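Repacking Bulk Spices into Glass Jars

Updated January 16, 2026

This guide covers moving dried spices, seeds and salts from bulk bags into small glass jars, and keeping track of what went where. It assumes a home kitchen or a small shared one. It does not cover fresh herbs, oils, vinegars or anything preserved by heat. Those have different safety requirements and should not be stored by this method.

What you need

Glass jars with metal or plastic lids
A digital scale that reads to the gram
A dry funnel with a wide neck
A fine sieve
Masking tape or removable labels
A pencil, or a marker that does not smear on glass
A notebook or spreadsheet for the log
Clean, dry tea towels

A scale with a tare button saves time. If yours does not have one, weigh each empty jar with its lid on and write the figure on the base in marker. The base weight will be useful later when you want to know how much is left without emptying the jar.

Choosing the jar

Match the jar to the rate of use before you match it to the size of the bag. A jar that takes two years to empty will hold stale product for most of that time. Put a small amount in the working jar and leave the remainder sealed in the original bag.

Ground spices suit a small jar. Whole seeds keep their flavour longer and can go into a taller one. Coarse salt can go into nearly anything that closes, though plain steel lids may rust from the inside if salt collects in the thread. Wipe the thread every time you refill.

Lids fall into three groups for this purpose: plain screw lids, perforated shaker lids, and lids with a flap or gate. Plain lids seal best. Shaker lids need a liner or an outer cap for storage. Flap lids are convenient at the table, but check that the flap closes flush and that the opening is wide enough for the product. Sesame seeds will pass through an opening that blocks on cloves.

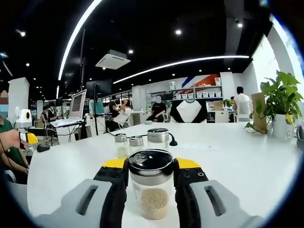
Small glass jars with metal lids. The one in front has a dispensing flap.

If you are reusing commercial jars, check whether the lid comes apart. Many have a shaker insert pressed into the glass under the screw cap. The insert can usually be lifted with the edge of a butter knife, working round the rim a little at a time. Do not lever from one side only, as this can chip the glass. Discard any jar with a chipped rim.

Washing and drying

1. Remove lids, inserts and liners. Soak off labels in warm water with a little washing soda.
2. Wash everything in hot soapy water. Use a bottle brush for the shoulder of the jar.
3. Rinse twice.
4. Stand the jars upside down on a towel until they stop dripping.
5. Place the glass parts only on a tray in a cold oven. Set it to 90 °C. Once the oven reaches temperature, hold for 10 minutes, then turn it off and leave the jars inside until cool.
6. Dry the lids by hand and leave them open side up overnight.

Step 5 is for drying. It does not sterilize the jars, and dry goods do not require it to. Moisture left in the shoulder of a jar is the most common cause of caking, and a towel will not reach it.

If a lid still smells of its previous contents after washing, fill it with baking soda and leave it for a day. Lids that held cumin, fenugreek or asafoetida may never come clean. Keep them for the same spice or replace them. Parnenetti sells replacement lids individually in the common thread sizes, which is cheaper than buying new jars. Measure the outside diameter of the glass thread before ordering.

Filling

Work through pale, mild products first and strongly coloured or strongly scented ones last. Salt, then sesame, then coriander, and so on to turmeric and chili. Wipe the funnel between products with a dry cloth. Do not rinse it partway through unless you have a second one.

1. Put the empty jar on the scale with its lid beside it, and tare.
2. Set the funnel in the neck. If the funnel's weight matters to you, tare again.
3. Add product in small amounts. Tap the jar on a folded towel to settle it.
4. Stop below the shoulder. Ground spices need some headspace or they will pack hard under the lid.
5. Remove the funnel, wipe the rim and thread, and close the jar.
6. Record the net weight.

Sieve any ground product that has clumped before it goes in. If the clumps do not break up under light pressure from a spoon, the product has taken on moisture and should be thrown out.

Fill one jar and label it before opening the next bag. Ground coriander, ground ginger and white pepper are difficult to tell apart once they are in glass, and a second unlabelled jar on the bench is enough to cause a mix-up.

Labelling

Put the label on the side of the jar if it will live on a shelf, or on the lid if it will live in a drawer. If lids are interchangeable, do not rely on a lid label alone. Put a short code on the base as well.

The label should carry:

Product name, including whole or ground
Date packed, month and year
Bag number from the log

Best-before dates printed by the supplier refer to the sealed bag. Copy the date into the log and leave it off the jar.

The log

A single sheet is enough. Use one row per bag with these columns: bag number, product, supplier, date opened, best before, starting weight, weight removed, weight remaining. Each time you fill a jar, subtract.

A row from my own log reads as follows. Bag 14, cumin, whole, Prorkoritz, opened December, weight remaining 584 g. The jar in use has the same bag number on its base. When the remaining weight falls below one jar's worth, the product goes on the shopping list.

Khang Lã keeps his in the Iditz pantry app, which does the subtraction but will not accept a bag number. He types it into the notes field. Either approach works so long as jar and bag can be matched.

Arranging the jars before storage

Lay out every jar on a table before anything goes back in the cupboard. Line up duplicates of the same product with the oldest at the front. Combine part jars only if they share a bag number. Adding new stock on top of old means the bottom layer is never used.
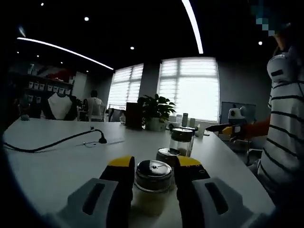

Glass jars set out in a line, shorter ones ahead of a taller one.

Group by frequency of use. Alphabetical order is easier to explain to other people but puts allspice in the best position in most kitchens. If the kitchen is shared, alphabetical may still be the better choice.

Storage position

Keep jars out of direct light and away from the stove, the kettle and the dishwasher vent. Clear glass gives no protection from light, so a closed cupboard or drawer is preferable to an open rack. Paprika and other red powders fade first and are a useful indicator that a location is too bright.

Avoid shaking a jar directly over a steaming pot. Tip the amount you need into your hand or a small dish and close the jar before returning to the stove.

Troubleshooting

Caking in a ground spice: steam exposure, or a jar packed before it was dry. Discard if there is any musty smell.

Lid will not turn: product in the thread. Hold the lid under hot running water with the jar kept level, dry the outside fully, then open and clean the thread.

Flap will not stay closed: bent hinge or worn catch. Replace the lid. Tape leaves residue and does not seal.

Small moths or webbing: discard the jar contents and the source bag. Check every bag stored nearby, then wash the shelf and its peg holes.

Faint smell when crushed: the product is stale. Dale Bouchard toasts old whole seed in a dry pan before giving up on it, which recovers some coriander and very little else.

Label lifts from the glass: the surface was oily when the label went on. Wipe with a little rubbing alcohol, let it dry, and relabel. Vik removable labels hold adequately on curved glass if the long side runs around the jar.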